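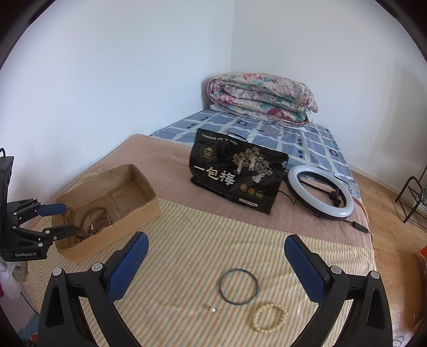

Okay, the number first so I can stop carrying it around: 81. That's the percent of jewelry picks in the held-out set that the new policy got right when we let it see the views from both hands. With one hand's view it was 2 points above a coin toss on which piece it was even going for. I ran the eval again after lunch because I didn't believe it, and got 81 again!

So the whole bracelet detour was worth it. I've been sulking about it since June, when Maite Moya said our data was all mugs and sponges and that a policy trained on mugs learns "close until something stops you." She's right, of course. A mug stops you. A thin chain lying on a blanket does no such thing, your fingertips meet the blanket first and the blanket gives. I must have pinched up more bedspread than jewelry in my first week (my wrists remember).

We have 1653 demos in the Jestora split now. I wanted to throw out every one with a fumble in it and Hugo begged me to keep them, so I trained it both ways overnight. Keeping the fumbles wins, and it isn't close. My guess is that the second try teaches it where the first one went wrong, how low to come in, how much to tilt. Kianoush thinks it's just more data and I'm being romantic. Fair. I'll cut the clean set and the messy set to the same size tomorrow and then we'll see who buys the coffee.

Pearls are still the worst, by the way. The policy likes to go for the middle of the tangle, where two strands cross, and then it closes on both or on neither. When I do it by hand I go for an outside loop and drag a little before I lift, and I never noticed that I did that until I watched my own clips at half speed. Macarena wants to label the drag as its own step. I'm scared of labels, they breed, but okay, let's try it on the necklaces only.

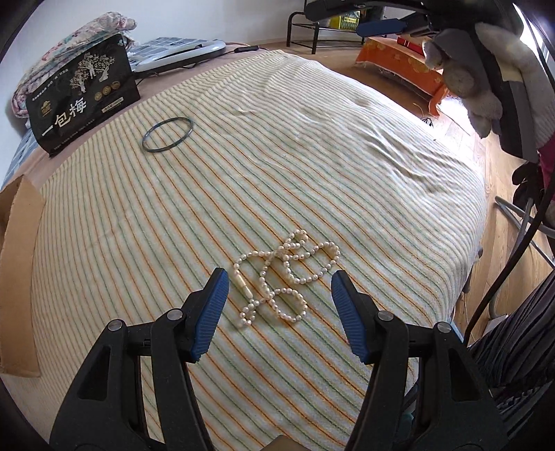

Pearl necklace between the pads, bangle left for later.

Other stuff. The Florkov write-up needs a real methods paragraph and I keep writing "we simply" and deleting it. Patricio asked what we mean by success and I gave him three different answers in one call, which is bad! Decided: piece in the box, pads open, nothing else moved out of its spot. Have to rescore the old runs with that, so 81 may drop. Ugh.

Also need to reply to Sotomayor about the storage bill, and buy blue pads before the next batch.

It's 11:40 pm and the size-matched run is queued. Going to bed.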